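Grippers at our sorting tables – what happens to the packers?
Posted 7/22/20 by dalby_nights

I sort returns at Tendside – soft toys, hair bows, odd bags of bits. We've been moved onto hand-held grippers, and the manager says it's so the arms can learn the job from us. My wrist aches and I'm slower than I was. Has anyone been through this? Do the hours go?

Solomiia Hutsuliak
We had it at Prerkuldale, starting in December. Hours stayed, but the job changed – I mostly sort out what the arm gets wrong now, knotted bags especially. Ask for your target to be dropped while you learn. Ours went from 900 items a shift to 338 and nobody got told off. And swap hands every 20 minutes, it does help the wrist!

Koo
depends on the firm tbh. get it in writing
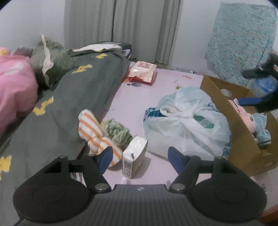 Bows, a soft toy and a tied bag, with the grippers open over the flat surface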